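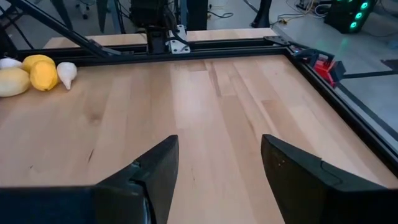

Bois clair, comme j'aime.

Rechercher sur le blog OK

Bon, je me suis remise au pain ! Cremilda m'a donné un bout de son levain en octobre (dans un pot à confiture, merci à elle) et depuis je le nourris tous les matins avant le café. 70 g de farine, autant d'eau, et hop. Mon premier pain était plat comme une galette – on l'a mangé quand même, avec du beurre salé. Le deuxième, nettement mieux ! Prochain essai au seigle, je vous raconte.

Imprimer | Envoyer par e-mail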